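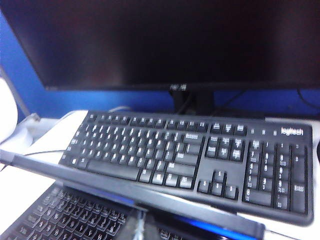 Flisten wrist camera and recorder: review after 700 demonstrations

We bought the Flisten to collect examples for a desk-tidying policy at our small lab in Clultatholm. The kit is a small camera that mounts at the gripper, a cable guide, and recording software that saves the video alongside the arm's joint positions. I have used it through most of July, at a plain office desk with a monitor, a full-size Logitech keyboard and a laptop.

Setup

The mount went on with four screws and has stayed put. Calibration took 17 minutes the first time and less after that. The printed guide skips the step where you name the joints, so read the online version first. Our older Lodia camera needed its own power supply. The Flisten takes power from the arm, and I don't miss the extra brick.

Recording

You press a foot pedal to start an episode and again to end it. A second pedal throws the episode away. That second pedal is the best thing in the box. With the Lodia I had to note the bad runs on paper and delete them at the end of the day – and I usually missed a few.

The software writes one folder per episode, with a text field for the instruction. It fills in the last instruction by default. I recorded 40 episodes with the wrong sentence before I noticed, so check that field whenever you change tasks. 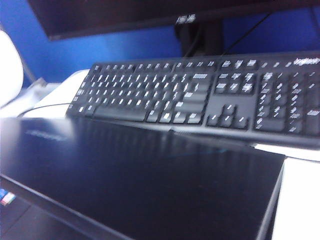
Picture quality

Fine for close work. Large shapes such as the laptop and the keyboard stay easy to make out at an angle, but fast wrist turns smear the lettering on the keys. If your task depends on reading single keys, move slowly or look at something better. Dark glossy surfaces pick up reflections, and the exposure control only has three settings. I left it on the middle one.

Export

Export to our training format worked on the first try. A batch of 234 episodes finished over lunch. The review tool plays them back in a grid, which makes it quick to find runs where the operator hesitated. I would like a way to trim the start and end there – at the moment you have to open each episode separately.

Support

We ordered through Mac an tSaoi. One pedal arrived dead and they sent another the same week.

Verdict

Four out of five. I took off a point for the default instruction field and the slow trimming. I have already ordered a second kit for the other arm.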